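Equipment Planner, Pukurau project
Parner, part-time, 22 hours a week, on site at our Csonka Street rooms

We're looking for someone who loves a good spreadsheet and doesn't mind crawling behind a bed to read the rating plate on a power supply. Pukurau is our household tidying project: robots putting ordinary things away in ordinary rooms. It has grown faster than our way of paying for it (a nice problem, but a problem), and next year we want to go from one furnished bedroom to several. You'd be the person who works out what that takes, what it costs and when to order it.

A lot of the work we plan for is simple to look at. Soft toys go in a basket, the basket goes somewhere else, and then we change the toys, the basket or the bedding and go again.

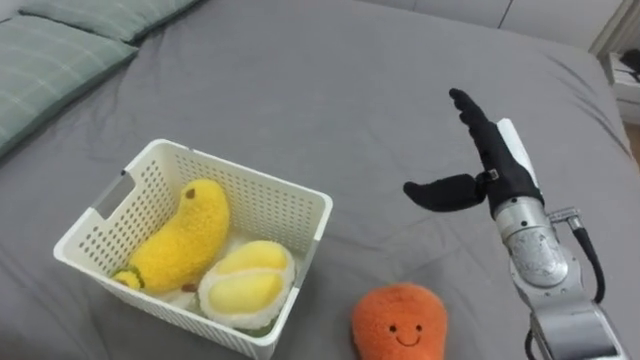
Toy tidying on the bed: banana and durian in the basket, orange-coloured plush beside it.

Simple to look at, but every run leans on a long list of parts. Our current register has 131 lines, from arms and hands down to cable ties and fitted sheets, and it was put together by four people with four ideas of what a "spare" is. Your first job would be to turn it into something we can budget from. We'd like to know which parts need a shelf spare and which can wait for a delivery, and we'd like the lead times written down somewhere other than Kinga's notebook.

You'll spend time in the rooms as well as at a desk. We really want our planner to watch the work, ask the operators what annoys them, and see how a hand takes hold of something squashy before deciding which model we order more of.

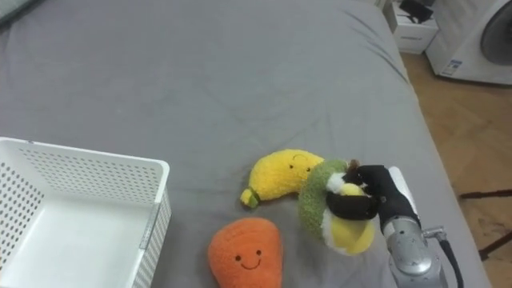

After that comes the bigger piece, which is the plan for the new rooms. It covers robots, hands, cameras, furniture, power, floor space and somewhere to store it all. We have a quote from Vanance for a service agreement and no second quote to put beside it, so you'd be getting that too. You can approve purchases up to $2,000 on your own. Anything larger goes to Imre Mészáros, who runs the project and answers quickly if the numbers are laid out clearly.

You'd be a good fit if you have:

- bought or budgeted for equipment before, in a lab, workshop, hospital, theatre, school, anywhere really
- at least 2 years of keeping an asset register or parts inventory that other people relied on
- the patience to ring a supplier again
- a feel for the dull costs: freight, customs, calibration, insurance, replacement batteries

A robotics background is welcome but you can learn that part with us. If you can read a floor plan and a wiring diagram, even slowly, please mention it.

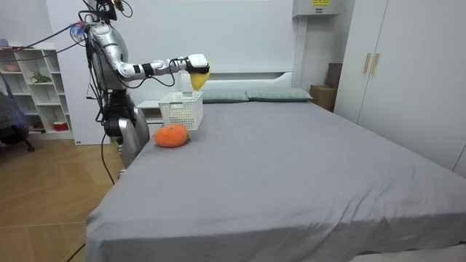 Floor plans matter more than you might guess. A robot beside a double bed needs room to reach, its cables need somewhere to run, and an operator has to be able to get past with a cup of tea in the other hand. We've misjudged this before and moved a wardrobe twice!

Hours are flexible apart from the weekly planning meeting, which starts at 10 am. There's no Sunday work. We'd like you to start in June, and the position runs for a year to begin with, with every hope of extending it.

To apply, send a resumé and one page telling us about a piece of equipment you bought that turned out to be the wrong choice, and what you did next. Please address it to Kinga Virág, Operations, Parner. She's also happy to show you through the rooms before you apply, so do ask.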